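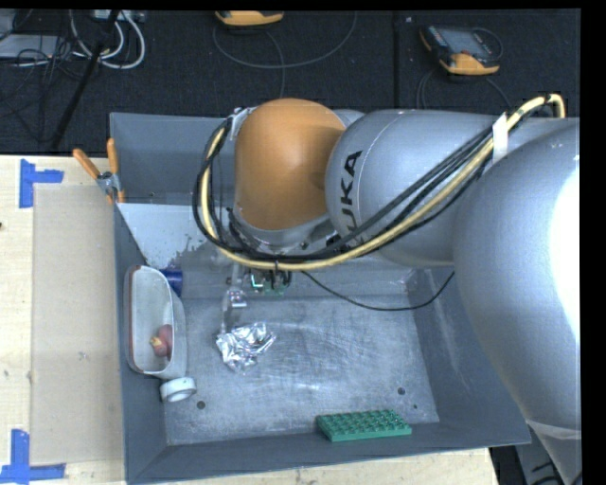

A reader of the first edition wrote in to say that she had kept a shop for most of her life, had never once drawn a demand curve, and would like to know which of us was doing it wrong. It is a fair question to put to a textbook, and this chapter is an attempt at an answer.

Previous | Contents | Glossary | Next

Chapter 4
What Things Cost, and What People Charge for Them

Most of us meet prices long before we meet economics. A child with a coin in a sweet shop has a firm grasp of scarcity and a poor opinion of it. By the time that child sits in a lecture hall and is told that price is "the point at which supply and demand intersect", a good deal of useful knowledge has to be politely set aside. We would like you to keep yours. You will need it by section 4.2.

Consider Lulell, a small market town with 2 bakeries. The older one, Menzies, sells a plain white loaf. The newer one, Alleck, sells a loaf of the same weight, from the same flour, with a dusting of something on the top, and charges 70 pence more for it. According to the simplest model in Chapter 3, Alleck should have no customers. It has a queue.

There are several ways out of this embarrassment. We could say the dusting is worth 70 pence, which would surprise the person who does the dusting. We could say the loaves are different goods, in which case we must decide how different two loaves have to be before we stop comparing them. Or we could say that the customers are mistaken, a solution economists reach for more often than they should, usually while standing in the queue themselves.

Now suppose a miller in the next valley, at Graria, raises the price of flour. Menzies puts its loaf up within the week and hears about it from everyone who comes through the door. Alleck changes nothing at all for 4 months and then makes the loaf slightly smaller. Both have responded to a rise in costs. Only one of them has been shouted at. The difference will occupy us for much of this chapter, under the unlovely name of price stickiness.

A word about the arithmetic. Lulell has 2,000 households, a number chosen because it divides nicely, and we shall assume for now that each buys one loaf a day. You may know a household that does not. Please leave it out until section 4.5, where it will be made welcome.

Before reading on, write down the price of the last thing you bought, and then the highest price at which you would still have bought it. Keep the paper. The gap between the two figures is called consumer surplus, and section 4.1 begins with it.

Related chapters
Chapter 3: Supply, Demand and Other Straight Lines
Chapter 5: Wages, or the Price of Tuesdays
Appendix B: Answers to some of the exercises

All rights reserved | Contact the publisher | Back to top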